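9/7/22

I said after Dritholm that I wasn't going to write about bonking again. Well, I didn't bonk this time, so I think I'm allowed to write about food.

For anyone who missed it, Dritholm was the road race in April where I came off the back on the last climb with 2 bars still sitting in my pocket. I had started well, got into the early break, felt great for an hour, and then forgot to eat. By the time I noticed, it was too late to do anything except get to the finish. Sarita Prajapati went past me on the climb, asked if I was okay, and then rode away, as she should have.

So the plan for the summer was to practice eating. It sounds like a silly thing to need to practice, but I'm not good at it when I'm going hard. On long easy rides I'm fine. When the pace goes up I get fixed on the wheel in front of me and an hour disappears.

Capucine Royer has been coaching me since the winter, and she set it up as part of the workouts. Every interval day had a feeding schedule written next to the power numbers. If I hit the power and missed the food, the session was marked as missed. I didn't like that at first. I had a very good set of threshold efforts at the start of the summer and she marked it red because I came home with a full bottle. After that I started putting the alarm on my computer and eating when it beeped, whether I felt like it or not.

The first few weeks were rough on my stomach. I tried gels, which I could get down but got tired of quickly, and then rice cakes, which I liked but couldn't unwrap with gloves on. I ended up with drink mix in both bottles and soft chews cut in half the night before. It isn't fancy, but I can do it with one hand on the bars.

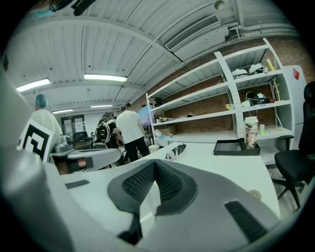
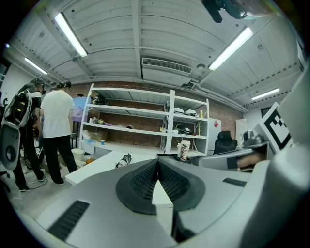 The goal for all this was Urnstead. It's a 100-mile race with most of the climbing in the second half, 2,923 feet of it in total, so on paper it isn't very hilly. What makes it hard is the wind on the way out and then the climb up to Maillard, which comes when everybody is already tired.

I got there the night before and slept badly, as usual. Breakfast was oatmeal and a banana. The start was nervous, with a lot of braking and a lot of yelling, and I spent the first few miles too far back. I moved up on the left side when the road opened out past the reservoir and stayed in the first third of the group from there.

The wind was from the side and the group split twice. I made the first split without really trying and only just made the second one. There were a few minutes there when I was in the gutter looking at a gap and thinking that was my day done. A big guy from the Sivon team closed it and I sat on his wheel. I thanked him afterward and he didn't remember it.

I ate on schedule through all of that. I missed one beep, in the crosswind, and had a double portion when things calmed down. At the feed zone I dropped one bottle and got the other, and I had enough.

On the climb to Maillard the front 8 riders went away from us. I could see them for a long time but I couldn't go with them. That's fine, they were stronger. The difference from April was that I could keep riding my own pace, and I passed people near the top instead of getting passed. Sarita was in that front group. I'm glad I wasn't there to hold her up.

We came into the finish as a small bunch and I had nothing for the sprint. I opened it up too early - I always do - and three riders came around me. I rolled across the line, ate what was left in my pocket and sat down on the curb for a while.

Capucine looked at the file that evening. She says my power in the last hour was the best I've done at that length, and also that I should have been further up before the first crosswind section, and I agree with both. We're going to work on positioning in the local races this fall. I'm a little nervous about that because it means more time in the middle of the pack, where I'm not comfortable.

Before then I'm taking a week off the bike. My left knee has been a bit sore going down stairs, and the bottom bracket has been creaking since midsummer, so both of those need looking at.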